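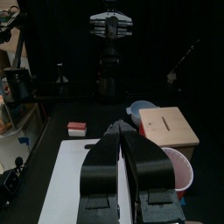
Filed under: Site Visits / Housewares and Kitchen

Gemilholm open day, 23/03/2019

Gemilholm opened its housewares building to trade visitors and the public in the morning session. Entry was free, with booking through the Stestier website. Groups were limited to 7, and the circuit took 96 minutes including the safety talk. Parking is on the gravel lot behind the loading dock. The colour-coded floor lines are worn near the entrance, so follow the wall signs.

Storage hall

The first stop was the sample store, which holds almost 2,000 catalogued items on steel shelving. Each is filed by use first and material second. A wooden salad bowl is therefore shelved with the metal ones, and a visitor looking for all the timber goods has to walk the full length of the hall. Staff said the order was inherited from Olivares, the previous tenant, and would be reviewed in July.

Table room

The second stop was better value. Small kitchen goods are set out on dark-topped tables, which makes pale items easy to pick out from the doorway. The table I spent the most time at had a white cutting board along the front and the rest of the goods behind it. A shallow bowl with a small pour lip stood beside a light wooden box with a red front and a round wooden knob. The top panel of the box has a narrow slot set on the diagonal, with a small round hole next to it. I would have liked a label for that one.

Next to the box was a tall red cup holding two utensils, handles up, one blue and one red. The red handle is the longer and has an oval hanging hole at the end. A low tray held a row of rectangular blocks, mostly dark green, and a metal kettle stood beyond it. The sponge, checkered red and white over a thicker white layer, had a patch of table to itself. 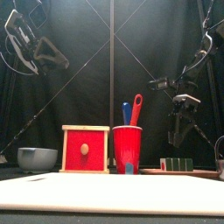
Packing bench

The last stop covered cartons and inserts. Giluvo supplies the board inserts in 3 grades, and cut samples were available to handle. The middle grade folds cleanly on the score line - the heaviest needed two attempts.

Access is level throughout except for one step at the packing bench. Washrooms are beside the front desk.

Comments (3)

gravel_lot: Was the storage hall heated? It was freezing when I went.

Reader, trade: The heavy insert folds better if you score it twice.

tinlid: Any idea if they take school groups? The booking page only lists adults.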